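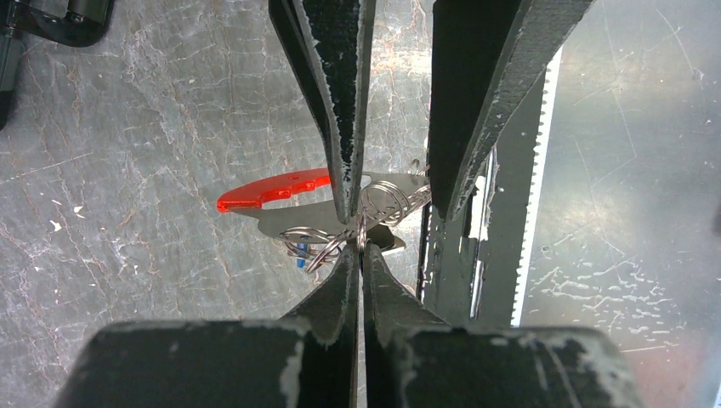

## Two-gripper ring handling: setting up and scoring a run

These are the steps we use on the Drarov bench to record and score two-gripper work on split key rings. The rings are thin, shiny and springy, and most of our early policies failed on them. You need two arms with a wrist camera on each, the Vumell recorder, and a tool with a few rings already on it.

### 1. Fix the start pose

Bring the grippers in from opposite sides so the fingertips point at each other. Store this as the home pose. Stop while there is still a gap for the tool, then bring the tool in by hand and close one gripper on it.

The tool should not slip when you push on it with a finger. If it does, raise the grip force one step and try again. Worn finger coating is fine. Worn pads are not – change them before you record anything.

### 2. Set the cameras

Lock exposure and white balance on both wrist cameras. Auto exposure will chase the glare off the metal, and the thin wire of a ring drops out when it does. Record at 30 frames per second. We tried 60 and saw no change in the final score, only larger files.

### 3. Record demonstrations

Each episode is one attempt at one ring. Press start before the free gripper moves and stop after it has opened again.

- Keep failed attempts and mark them as failed.
- Vary where the ring sits along the tool.
- Vary the tool angle between episodes. Level, tilted and steep should all turn up in the set. 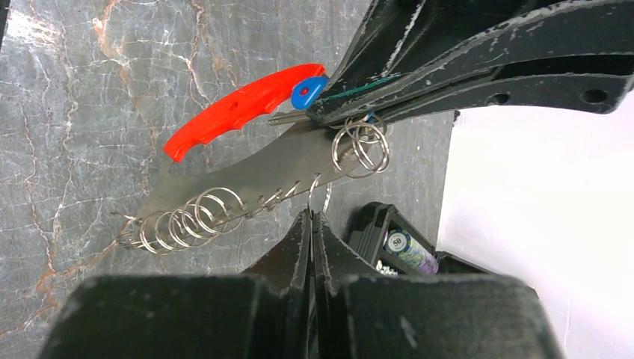

Rings that overlap are the hard case. The policy tends to close on two loops when it was asked for one, and the force reading looks nearly the same either way. Label these episodes "bunched" so they can be scored apart from single rings.

### 4. Train

Our set, Bumska, has 3,000 episodes. Hold out one tool angle completely. Train with both wrist views, then repeat with one view removed for comparison.

### 5. Score

Run 9 attempts per start position. Count a success only if one ring is gripped, moved and released with the tool still held. We follow the Ní Chonaill scoring sheet, which gives no partial credit.

Report single and bunched rings on separate lines. In our runs the second wrist view made little difference on single rings and a large one on bunched rings.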